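Simulated arm: replayed demonstrations tip the cup when I set it down, teleop recording looks fine

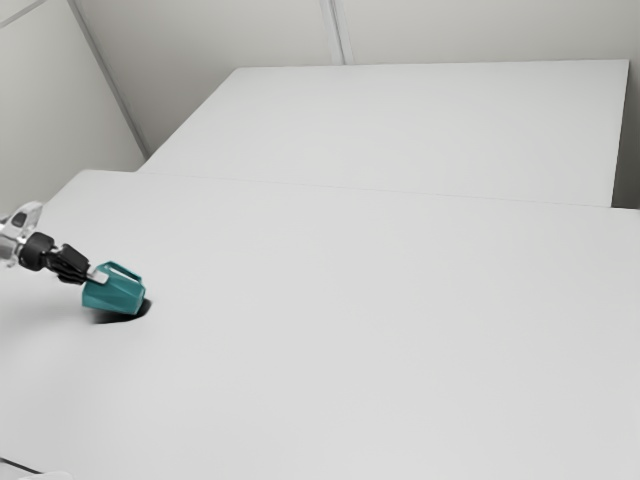 Last modified: January 2022

Posted by clovwood_bench

I'm recording demonstrations in a simulator for a simple pick and place job. The arm picks up a teal cup from one table and carries it to the second table behind it. I drive the arm by remote control from my desk with a handheld controller, and the software saves the gripper position, gripper rotation and the open/close command at every step. Later I want to train a policy on these recordings, but for now I'm only trying to replay them.

My trouble is with the tilt. When I drive the arm by hand, I can bring the cup down and let go and it stays upright nearly every time. When I replay the same recording from the same start, the cup often comes down on one edge and falls over when the fingers open. The screenshot is from a replay. The cup is tilted with its right side lower, and it's just above the table or barely touching it, I can't tell which from this view.

What I have checked so far:

The start position of the cup is the same in the recording and the replay. I print it at the beginning and the numbers match.

The arm starts from the same joint angles.

I tried making the fingers close harder. The cup still tilts, and sometimes it jumps when they first touch it.

I tried replaying at half speed. It looked a little better but I don't trust that as a fix, and it makes the recordings twice as long.

The cup is a low-poly model with flat panels, if that matters. I made it in Gramero and exported it with the default settings. The controller side is the stock Serrano teleop package, and I haven't changed anything in it except the button for the gripper.

I have 200 recordings and I would rather not throw them away. Is the problem in how I recorded them, in how I replay them, or in the cup itself? I did a search here first and found a thread from May about replays drifting, but that one was on a real arm and the answer was a loose cable.

Edited to add: the physics runs several steps for each recorded step. I didn't think this was important, but somebody asked me in a private message, so I'm putting it in.

danamdale_robotics wrote:

I would look at what you are saving before anything else. There are 2 things you can save when you drive an arm by remote control. One is where the gripper was at each step. The other is where you told it to go. They are not the same numbers. The arm always lags behind the command a little, and while it's holding something or pushing against a table the gap gets bigger.

From your post it sounds like you save the position of the gripper, so the measured one. If you then feed the measured position back in as the command, the arm lags behind that as well. Now you have the lag two times. In free air this hardly shows. Close to the table it does, because when you drove it by hand you were watching the screen and pushing the stick a bit further until the cup sat flat. That extra push is in the commands. It isn't in the measured positions.

Rotation has the same trouble. If you were correcting the wrist in the last moment before letting go, the replay will get there late, and the gripper opens on schedule while the cup is still leaning. It also fits with half speed looking better, as the arm has more time to catch up.

What I would do, in this order:

Open one recording that fails. Plot the height of the gripper from the recording and from the replay on the same chart. If the replay curve is the same shape but shifted later, it's lag.

Do the same for the wrist rotation. Pay attention to the part right before the open command.

Look through the Serrano log files. I haven't used your version, but the one I had wrote the raw controller commands to a separate log next to the main recording. If you have those, you can rebuild all of your demonstrations from them and nothing is lost.

If you don't have the commands, you can still get something out of the measured data. Shift the targets earlier by the amount of lag you see in the plot, and hold the gripper closed for a few more steps at the end of the descent. It's a patch, and I would check every replay afterward and drop the ones where the cup falls. A recording that fails on replay isn't one I would want to train on.

Also make sure that the replay sends its commands on the same physics steps as the recording did. If you recorded one command for every 5 physics steps and the replay holds each one for a different number, you get the same kind of error and it's much easier to fix.

gripper_gary_2 wrote:

Just use a bigger cup. Mine fell over all the time too and I went to a box and it was fine.

no_torque wrote:

The answer about commands and measured positions is right and I would start there. But I don't think it covers the jump you get when the fingers first touch, so let me add the other half.

Check the collision shape of the cup. What you see on screen and what the physics uses are often different. With a default export you usually get a single convex hull, which is like shrink wrap around the whole object. Your cup has an open loop at the top, and the hull closes that loop and fills the inside. If the fingers go in anywhere near there, they start out inside of a solid shape as far as the physics is concerned, and the solver throws them apart. It could be your jump.

Turn on the collision view in your simulator and look at it from the side. If it looks like a lump with no opening, split the cup into several smaller convex pieces. Most simulators have a tool for this. You don't need many pieces.

Then there's the grip itself. Flat panels are good when the finger lies flat on the panel and bad when it meets an edge. On an edge you have a contact line, and the cup can turn around that line like a hinge. A cup that hangs from one side will swing down on the heavier side. Squeezing harder doesn't help much, since the hinge is still there. A few things that worked for me:

Turn the wrist before closing so that the fingers line up with two opposite panels. When you record by remote control it's easy to skip this, as the camera angle hides it. I keep a second view open that looks along the fingers.

Raise the friction on the fingertips a little, and give the contact some torsional friction if your simulator has that setting. In many of them it's off by default.

Check the mass and the center of mass. Exporters sometimes put the center of mass at the origin of the model, and if you built your cup with the origin at a corner, it will hang crooked no matter how you hold it.

Don't go down at an angle. Bring the arm over the spot, stop, level the cup, and then go straight down. Do it the same way in each demonstration. It feels slow when you're driving but the policy will learn it more easily, and you'll have fewer recordings where the last correction happens at the same moment as the release.

One warning. If you change the collision shape or the friction, your old recordings were made in a different world from the one you replay them in. Some will still work. Run them all again with the new cup, keep the ones that end with the cup standing on the far table, and record new ones for the rest.

clovwood_bench wrote:

Thanks. I plotted one and the replay is late on both height and rotation, so that part is confirmed. The raw commands were in a separate log like you said. With those sent back in, the failed recordings I tried mostly work now. The collision view shows a solid lump with the loop filled in, so I'm splitting the cup next and will rerun everything after that.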